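June, 7:40 pm

Long day on the lace rules. Dennis Lyimo wants one page the whole Dovine cell can follow, so we cut it to three points:

1. Stop and log any run where a lace gets behind a finger.
2. Both people sign before the speed goes up.
3. Start with the laces untied, toe pointing away from the fingers. 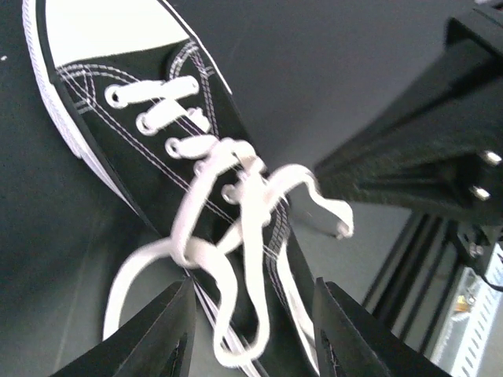
Still to settle

Randa Hattar wants the log kept for 600 runs - we have 172. I said fine. Home late, soup.

2 comments

Mansour: Do you both sign on paper?

Redlow: We use the same speed rule. Works for us.

This site uses cookies. Accept / Settings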